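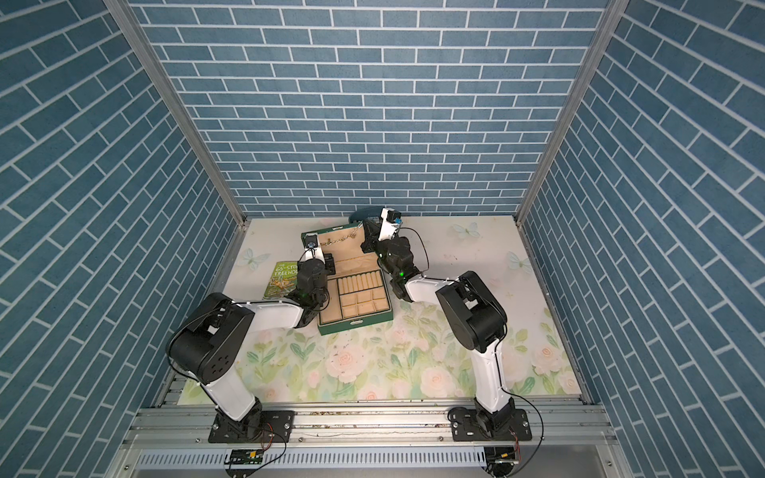 Leftover wallpaper finds new walls in Clisureck

The wallpaper exchange in Clisureck has been open for four weeks, and in this time 127 rolls have been handed in. Most of them already have a new home. The exchange is run by the paint and wallpaper shop Tuominen, in the former bakery on Hunden Street, and it will stay open to the end of July.

The rules are simple. Anyone can bring rolls that were left over after decorating, opened or not opened, as long as the paper is dry and clean and there is enough of it for at least one full length of wall. The staff measure what is left, write the length on a label and put the roll on the shelf. Visitors may take up to three rolls, and they do not need to bring anything in return.

Aleksi Väisänen, who manages the shop, got the idea when he was clearing out his own attic last winter.

"I found paper from four different rooms, and two of these rooms do not exist anymore," he says. "It was good paper. I could not sell it and I did not want to throw it away. Then I asked my customers and they all had the same problem."

Until now 89 households have taken something from the shelves. Many want only a small piece, for example to line a drawer, to cover the back of a bookcase or to repair a place behind a radiator. Others are looking for one particular pattern which is no longer made. For them there is a wish list on the wall by the door, where people can leave a piece of their old paper and a telephone number. Three matches have been found so far - the best one was a green stripe from a hallway in Cerden, which a family had been searching for since a water leak.

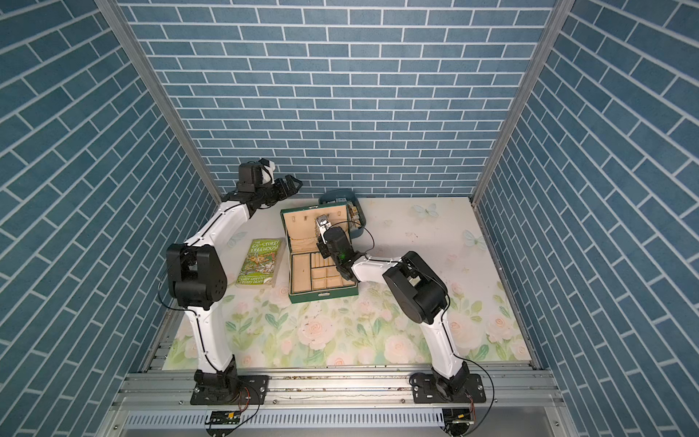 Roses and butterflies on a white ground, with blue brick paper behind.

Flowers are what visitors ask for most, says Väisänen. Plain colors stay on the shelf the longest, although they are the easiest to hang. Borders are also difficult to give away. There is a whole box of them under the counter, and he would be glad if a school or a theater group came to fetch it.

Not everything can be accepted. Rolls which smell of damp are refused, and so are very old papers when the staff cannot tell what they are printed with. Half-used paste and open paint cans should go to the recycling station in Cerden, which takes them without a fee from residents of both towns.

The exchange also offers short lessons in hanging paper. Each lesson takes one hour and has room for six people. Beginners learn to mark a straight line, to soak the paper for the right time and to cut around a light switch with the power turned off.

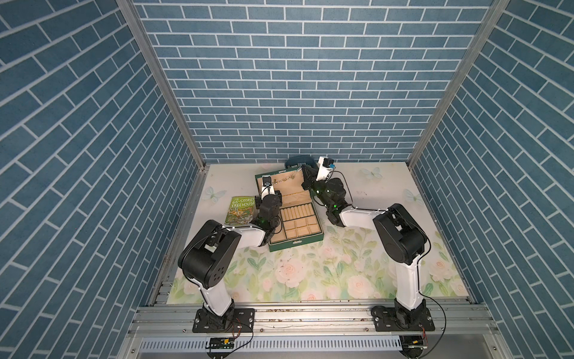
The second lesson is about corners, and it has been full every time. Few rooms in the older houses have straight ones, so participants learn to measure the wall in several places and to start from a new line after each turn. They also discuss which patterns forgive a small mistake. A brick print with thin white lines between the bricks does not forgive much, as the rows have to meet where one wall ends and the next begins. Scattered flowers are kinder to a beginner. Väisänen advises people to buy or take one roll more than they have calculated, and then to bring it back if it is not needed.

What happens after July is not decided. The shop has the use of the bakery only for the summer, and the shelves will need another place. The town has been asked for a grant of 1000 euros to pay for storage, and an answer is expected before the exchange closes.

The exchange is open in the afternoons from two to six. Lessons are free of charge, but places must be booked at the counter in the Tuominen shop.

Last updated: 16/07/2019

Contact the newsroom | © Clisureck local news | Back to top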